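Visit to the robot laboratory in Nadby
July 2022

Our small delegation from Stirov came to Nadby by the early train, and the walk from the station to the laboratory took us 30 minutes, with one wrong turn at the bridge. I write this report for the colleagues who could not come. I was asked to write mostly on the research method, so the lunch and the city will be short.

The arrival

At the reception we received visitor cards and a short safety talk. The rule was simple: visitors stay behind the person who shows the room, and we do not speak to the operator when the robot is moving. After this we had coffee and one lecture. The lecture was in English and the slides were good, although the room was too warm and the projector was turned off two times by itself.

The project of the group has the name Dremia. It asks how a robot with two arms can learn a task from people who show it the task, and it asks especially how the showing should be done. Many groups collect long demonstrations, from the start to the end of a job, and train on all of it. In Dremia the operators give also short demonstrations of only the difficult part. They call these pieces "corrections". An operator lets the learned program work, watches it, and takes the control when he or she sees that the arm is going to a bad place. Then the program takes the control back. The pieces with the human control are saved separately and have more weight in the next training.

I had read of similar ideas before, but I had not understood how much depends on the moment when the person takes over. If it is too late, the robot learns only how to come out of trouble. If it is too early, the recorded piece looks almost the same as what the program does already. The group showed us a curve for this, from one task with 300 recorded corrections. The early corrections gave a small improvement, the late ones gave a little more, and the best result was with the ones in between. They did not want to say that this is true for every task, and I liked this caution.

In the laboratory

The second part of the visit was at the robot. The room is smaller than I imagined from their papers. The tasks this season are with flat objects and cables, and the group chose them for a good reason. A cable changes its form when you pull it, and a thin flat object gives the fingers very little to hold. In such work one arm must often do nothing more than keep the object in its place, and it must do so while the other arm pushes or pulls.

We learned that this "quiet" arm was a difficulty for the method. In the first recordings, the operators moved the holding arm a little all the time without noticing it, as people do with their own hand. The program learned these little movements too, and the object moved with them. Now the operators practice for some days before any recording is kept. I asked if one could simply lock the holding arm by software. The answer was that they had tried it, and then the robot could not follow when the object turned under the force of the other arm.

On the table there was a flat silver device, with the left gripper holding its edge and the right gripper over the middle of it, near a small black plug.
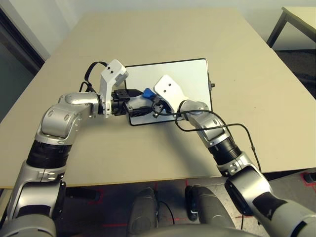

Questions from our group

We had prepared 6 questions and there was time for five. I give the answers from my notes, so the words are mine.

How long does it take to train a new operator? Nearly two weeks until the recordings are useful. Persons who play an instrument are not faster, although the group had expected it.

Does the robot feel the force? Not in the learned program which we discussed. It works from the cameras and the positions of the joints. A version with force is planned for December.

What happens when two operators correct in different styles? The program becomes undecided, and the arm can stop between two ways. The group now writes a short page for each task, where it is fixed which arm goes first.

Are the failed attempts kept? Yes, all of them, but they are used only to test the part that should notice a failure.

Can the method move to another table or another room? Partly. After the robot was moved to another corner, the result went down and needed new corrections.

The afternoon

We ate in the canteen and then had a short meeting about the exchange of students. The partner institute in Chantharasri would also like to take part, and a common call is being prepared. For us in Stirov the first step is to try the division into long and short demonstrations on our own single arm, with the data that we have already. I have brought one printed copy of the task pages and it is in the cupboard by the meeting room. Please put it back after reading.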